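Lumero hand-held gripper kit: a month of collecting demos

Rating: 4 out of 5

I bought the Lumero kit in September for a little side project. I'm teaching a secondhand Hisa arm to tidy a desk, and the idea is that you squeeze the gripper by hand, do the chore yourself, and the camera on it records everything for the arm to learn from. I've now done 648 demos with it, so I feel ready to have opinions!

Setup was easy. Charge it, run the calibration (10 minutes, most of it waiting), and go. The trigger is light and my wrist held up better than I expected, though by the end of a long Saturday I was switching hands every few tries.

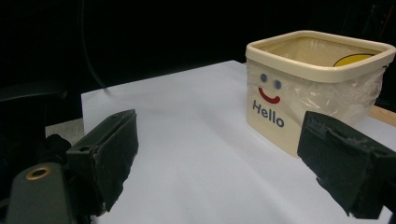 Fingers open, with the smiley tub out on the white sheet.

Now the pads. They grip really well when they're new, and then they fray. You can see the ragged edges on mine, and they pick up crumbs and fluff like crazy. I wish Lumero put a spare set in the box. I ended up ordering Avilon pads, which are a bit stiffer but fine.

The fingers themselves are chunky and feel solid (I've dropped the thing twice, no cracks). I also love that the mount has a brass threaded insert, so you aren't driving screws straight into plastic.

The software is where it loses a star. The Chauhan export plug-in choked on any batch over 300 clips, so I split everything up by hand, and there's still no quick way to toss a bad take while you're recording. I keep a notepad next to me and delete them later.

Would I buy it again? Yep. I'm going for 1000 demos before I retrain, and I'm still having fun with it.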